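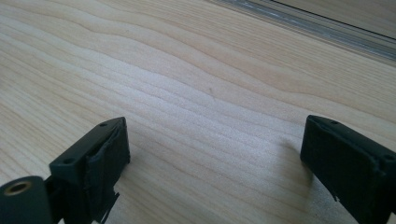 The grain on the pale wooden top, with the metallic-looking strip along the far edge.

January 31, 2022

I have been meaning to write up the worktop for a while, mostly so that I have a record of what I put on it and when. It went in last November and has had a full winter of use so far, if you count three months as a winter.

The flat in Traltley came with a dark speckled surface that showed every crumb and had a burn next to the hob. I lived with it for two years. When the sink had to come out anyway I decided to change the lot. I wanted something pale, the kitchen faces north and gets very little sun after lunch.

I looked at samples from two places. The first was a chain in the retail park, where everything was either very orange or very grey. The second was Arsenault, the timber yard on the Irside road, and they had a stack of boards leaning against the back wall with this long wavy grain. It reminded me of sand when the tide has gone out. I bought two lengths, paid £766 including delivery, and they arrived on a wet Thursday morning.

I did not fit it myself. I did do the oiling, and that is what most of this post is about, as I got it wrong the first time.

The tin said to put on a thin coat, wait, wipe, and repeat. My first coat was not thin. I poured far too much on, spread it with an old T-shirt and went to bed. In the morning the whole thing was tacky, and it stayed tacky for days. I ended up rubbing it all back with fine paper and starting again. If you have a tin of oil and a new worktop in front of you, use less than you think, and wipe it off again before you go and make tea. I gave it 5 coats in the end, one each evening, and the later ones took hardly any oil at all.

Oiling changed the colour, but less than I had feared. It is still cream and beige, with the lines a bit darker than they were on the bare board. In some lights it goes almost grey in the middle and in others the same patch looks peachy. I have stopped trying to work out which is the real colour.

There is a tiny dark speck in one spot. I have had a go at it with a fingernail and with a damp cloth and it hasn't moved, so I assume it is in the wood. I could sand it out. I probably won't.

The strip at the back was an afterthought. There was a gap between the wood and the next panel that I could get a butter knife into, and I knew it would fill up with toast crumbs within a week. I bought a length of trim from Falliria, who sell it by the metre, and had it cut to size in the shop. It catches the light more than I expected and shows fingerprints, but a dry cloth sorts that out. The crumbs now collect against the strip, where I can at least reach them.

Things I have learned about living with a wooden top:

Wipe up tea straight away. Tea is worse than coffee, in my experience.

Don't leave a wet tin standing on it. I did this once, with chopped tomatoes, and got a faint ring. It came out with a light sand along the grain and a dab of oil.

Always sand along the grain. With grain that wanders as much as mine does, this means following the waves round a bit, and it takes longer.

Don't put hot pans on it. I keep a folded tea towel by the hob for this.

Keep the leftover oil somewhere you will find it again. Mine is under the sink behind the bin bags. I have 600 ml left, enough for a good many top-ups.

Oily rags need laying out flat outside to dry before they go in the bin, as they can heat up and catch fire if you screw them into a ball. The warning is in very small print on the back of the tin.

The next job is the shelf over the kettle. I have an offcut from the second board that might do for it, but the wall is not straight and I haven't bought brackets yet. Arsenault had some plain iron ones at £13 a pair when I was last in, so I will have another look at those when I go for sandpaper.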